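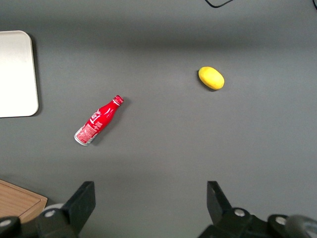 On the bench at Corkby: a red Coca-Cola bottle, a yellow oval piece, and the fingers open.

About Us

Petek is a small workshop in Corkby that looks after robot arms, and mostly one arm in particular. We call the cell Drulto. It has a gray table, one arm, a two-finger gripper and a camera at the wrist, and it has been our teacher, our test bench and our favorite thing to talk about for as long as we've had the keys to the building!

We started out doing general machine repair for packing lines. Then a customer asked if we could figure out why their gripper kept closing a hair off center, and we were hooked. The trouble was a worn pivot in one linkage, a part you could hide under a thumb. We wanted more jobs like that one, so we set up a cell of our own to practice on.

How we look after Drulto

Every working day starts at the gripper. We wipe down the fingers, then open and close them by hand with the power locked off and feel for play in the joints. The linkage bolts get checked with a torque driver, left side first, then right. After that we power up, run the arm home and compare the finger positions with the numbers from the day before. If one side has drifted more than 2 millimeters we stop and find out why.

Next comes the camera. We like a wrist view that shows both fingers and a good stretch of table between them, so whoever is running the cell can judge the approach before anything closes. A bumped bracket can throw that off in a second. We clean the lens, check the bracket, and look at the picture before we load a program.

Then we put things on the table and get going. A smooth bottle on its side asks for something very different from a small rounded piece with a dimpled skin, and we love that part of the work — finding the grip width, the angle, and how slowly you have to come in. Our settings book has 46 objects in it so far, each with its own page. Some pages have a lot of crossing out.

Cables get their own check on Fridays. We run the arm slowly to the far corners of its reach and watch for any loop that pulls tight or drags. It's dull for the first few minutes and then you spot something, and you're very glad you looked.

What we do for other people

We rebuild grippers, replace pivots and finger pads, realign wrist cameras, and set up small cells from scratch. Nearly 27 shops and school labs have sent us work. When a gripper comes in, we strip it, clean it, measure every joint and write up what we found in plain words, with the old parts bagged and returned. Our longest-running project is Prosell, a maintenance course for people who have just been handed a robot and a thin manual. The next round begins in September, and all of the practice happens on Drulto.

Visit us

The workshop is at 2202 Mill Road, Corkby, around the back by the loading door. Our next open bench is Fri 15 March. Bring a gripper that's giving you trouble, or just bring questions — we'll have the covers off and the coffee on!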